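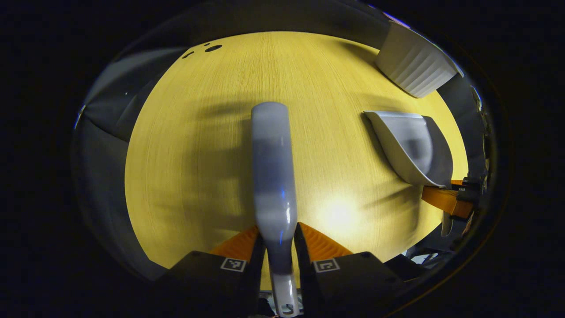
About Gotamley

Gotamley supplies small cleaning tools to schools, workshops and shared kitchens. The range is narrow: hand brushes, dustpans, long-handled scrapers, and the tubs and hooks used to store them. We do not sell chemicals, paper goods or powered equipment.

The business started in a single unit at Masthorpe, selling replacement brush heads by post. Dustpans were added when customers began asking for one that would sit level on a bench. The present catalogue holds 1,592 lines, most of them spare parts. The warehouse is still at Masthorpe and has 3,293 shelf positions, of which the lower two rows are kept for bulky items.

How we choose stock

Every new tool is used on a tabletop before it is listed. The test bench is a yellow wooden top with visible grain, left as it is because crumbs and fine dust catch in grain in a way they do not on a smooth surface. Sweeping is done with sand, flour and pencil shavings, in that order. For dustpans we record the gap under the lip, the amount left behind after three passes, and whether the pan tips when full. For handles we record length, width at the grip, and the diameter of the hanging hole where there is one.

Measurements are printed on the product page. If a supplier changes a moulding, the item is tested again and given a new stock number. The old number stays searchable so that spares can be matched.

Spares and storage

Handles, brush heads and lips are sold separately wherever the maker allows it. Van Rooij supplies most of our handles, and the Gedach hook rail fits any handle with a hole of 8 mm or more. Ribbed tubs are offered in two heights. The taller one takes a hand brush upright.

Orders

Orders placed before 2 pm leave the same working day. School accounts are invoiced monthly, and the July invoice is held until September on request. We currently serve 2,745 account holders. Trade collection is from the side door at Masthorpe; please bring the order number.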